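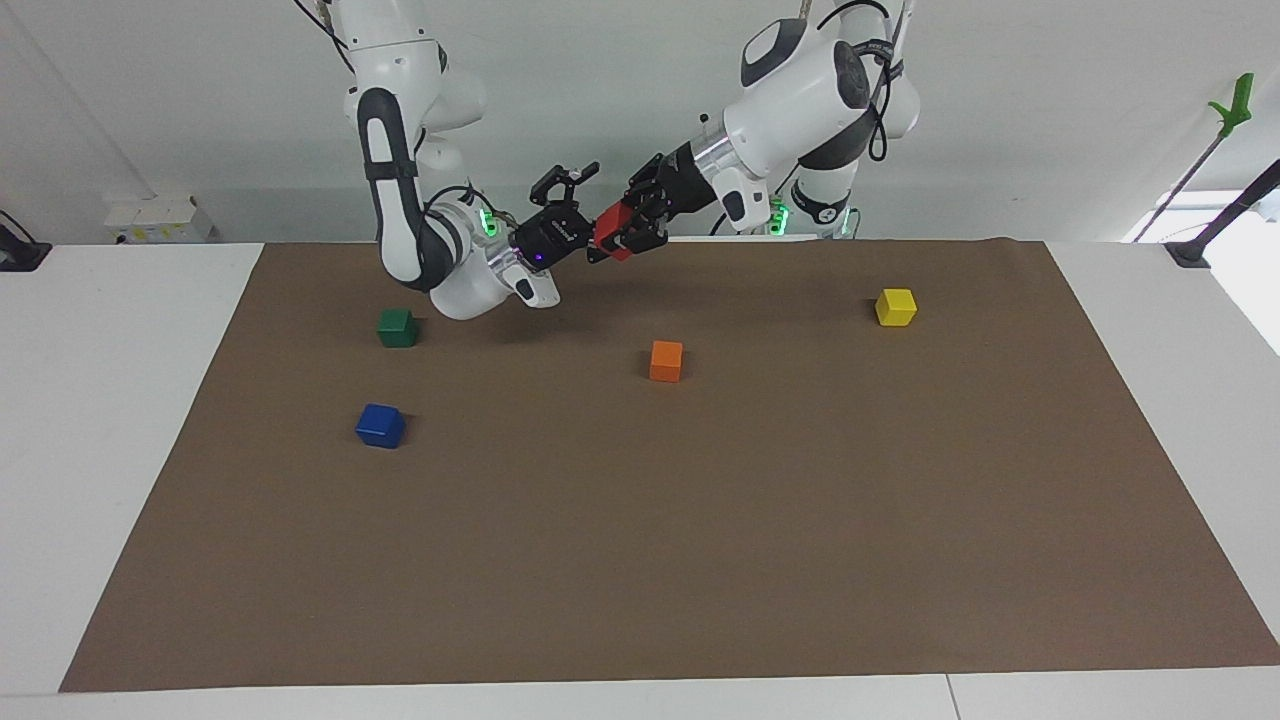

Watora Workshop, bench notebook
November, entry begun 9:15 a.m.
Subject: brown paper covering for the white table; condition of the wooden cubes
Entered by: Fatemeh Mazandarani

1. Purpose of this entry

The bare white top of the large table has been a recurring subject in this notebook. Under the ceiling lights it shows glare, it marks easily, and small wooden pieces set down on it tend to slide when the table is bumped. It was agreed last month that a paper covering would be tried before any money was spent on a permanent mat. This entry records how the sheet was cut and laid, how the cubes behave on it, and what should be done differently the next time a sheet is replaced.

The Drendden mats discussed in the previous entry have not been ordered. The request remains open pending the result of this trial.

2. Paper

The paper is plain brown wrapping stock taken from the Drendden roll in the supply closet. The roll is 800 mm wide. It has a matte surface on both faces, with one face slightly smoother than the other when rubbed with the palm. The smoother face was placed down. Colleagues who prefer the opposite arrangement are asked to note the reason in this book before changing it, so that the two can be compared.

The sheet covers most of the tabletop. A margin of white was left on purpose, for pencils, rulers and other articles that are not part of the work. It was considered whether the paper should run over the edges and be folded under. This was done on the small table in October and was unsatisfactory: sleeves caught on the fold, and the sheet crept a little each time a person leaned on it.

Cutting was done on the floor with a straightedge and a utility knife. The first cut was not square and that piece was put aside for wrapping. The second cut was made after marking both sides of the roll from the factory edge and joining the marks. This takes longer and should be the standard method.

3. Flattening and laying

Paper from the inner part of the roll holds its curl. The cut sheet was turned curl side down and weighted at the corners with the sample books for 60 minutes. On removal of the weights the corners stayed flat. The portion toward the back of the table did not come out as well. There is a faint crease near the back edge, with small wrinkles beside it. I believe the crease was made when the sheet was carried from the floor to the table by one person; it bent in the middle and was set down before it had straightened. Two people should carry it, one at each end, and the back edge should be set down first.

An attempt to smooth the crease by hand made no difference that I could see. A household iron on the lowest setting has been suggested. I have not tried this and do not recommend it on the table itself, as the effect of heat on the finish of the tabletop is not known. If anyone wishes to try it, please use an offcut on the ironing board in the sewing area and write down the result.

The crease lies toward the back, away from the area where the cubes are normally set out. The sheet has been accepted on that basis.

4. Cubes

The small wooden cubes are from the Dendwood set, purchased through Bagheri. The full set as received was 17 pieces. All were inspected before the trial, and the following was found.

The faces are generally flat. Edges have been eased lightly by the maker, enough that they do not catch on a fingertip. Several pieces in the set had a fuzzy end grain, most noticeable when drawn across the paper, where a fiber would drag and leave a light mark. Those pieces were rubbed down with fine sandpaper on a flat board, wiped with a dry cloth, and returned to the set. No oil or wax has been applied to any of them, and none should be. Oil would pass into the paper and leave a stain that cannot be removed.

One piece was found to rock when set on one particular face. It has been marked in pencil on that face and placed in the tin with the other rejects. It may be used for purposes where it does not need to sit level.

Four cubes were left out on the paper, scattered with no particular pattern, and the rest were kept in their box. A smaller group is preferred for ordinary work. When the full set is out, pieces are pushed to the margin and are found later on the floor.

5. The red piece

The red rectangular piece does not belong to the Dendwood set. It is kept with the cubes because it is easily told apart from them and makes a useful contrast on the brown ground. A reader of this notebook asked in the margin whether it should have its own storage. My view is that it should stay with the cubes, on top, so that its absence is noticed when the lid is closed.

Red reads very clearly against the brown paper. The orange, yellow and blue cubes can also be told from it by color. The dark green one is the least bright of the four and, from the far side of the room, it can be overlooked, particularly in late afternoon when the overhead lights have not yet been turned on. For work where the pieces must be found quickly, a paler paper may be the better choice. There is a part roll of white drawing paper in the closet, but it is thinner and I expect it to wrinkle more. A gray sheet might serve. The supplier has been asked for a sample.

6. Behavior of the pieces on the sheet

The following was done by hand, without instruments, and the remarks should be read accordingly.

Sliding: a cube pushed with one finger moves evenly and stops when the finger stops. On the uncovered table the same push carries the piece a short distance further. The paper is an improvement in this respect.

Tipping: a cube tipped over one edge falls cleanly onto the next face. No bounce worth recording. The sound is noticeably duller than on the bare top, and the people at the desks nearby have expressed approval.

Near the crease: a cube placed directly across it does not sit quite level. This confirms the decision to keep the crease away from the working area. Should the sheet be turned end for end at any time, this point must be remembered.

Marking: pencil takes well on the brown and can be erased if the pressure is light. Firm erasing raises the surface and leaves a rough patch. Marker should not be used, as it comes through to the table. The remaining ghost of a marker line on the left of the tabletop is from an earlier project and was under the paper when the sheet was laid.

7. Fixing the sheet

Tape was discussed at some length. The options considered were masking tape along all the edges, small tabs at the corners, and no tape. Tape along the full edge holds the paper firmly but prevents it from relaxing when the air in the room changes, and the trial on the small table showed a ripple by the following morning. Tabs allow some movement. The weight of the paper itself is sufficient for light work, provided that nothing heavy is dragged over it.

The recommendation is to use tabs folded under the sheet, with the adhesive side against both the table and the paper, and to replace them whenever the sheet is replaced. Old tape should be peeled back slowly along the surface. Residue can be removed with a damp cloth and a little dish soap. The table must be dry before any new paper goes down.

8. Care of the sheet between uses

Cups and bottles are to be kept off the paper. A ring of moisture causes the sheet to swell in a circle, and it does not lie flat again after drying. Crumbs of wood and eraser should be brushed toward the near edge with the soft brush, into the hand or a tray. The stiff brush scratches.

Replace the sheet when the working area can no longer be used without avoiding a damaged spot. There is no fixed interval. The person who replaces it should write the month and their initials lightly in pencil on the underside, at a corner. Used sheets in fair condition go in the flat drawer for use as packing.

9. Matters left open

The gray sample has been requested and has not arrived.

The box for the cubes has a split along one side of the lid. It can be glued, but it needs to be clamped overnight, and the cubes will need to be kept in something else during that time. The tin is too small.

The straightedge used for cutting has a nick about 2 inches from one end. It was worked around on this occasion. It should either be dressed with a file or marked so that the damaged side is not used for cutting.

The roll should be stored upright in the closet and not leaned against the pipe. When I took it out this morning the outer layers were bent where it had rested, and a length had to be discarded before usable paper was reached. I have tied the roll with cotton tape and stood it in the corner behind the door - please return it there.

Entry closed 4:40 p.m.
F. Mazandarani

Added later, same page: the tabs at the front corners have been checked and are holding. The tab at the back right was not fully pressed down and has been redone.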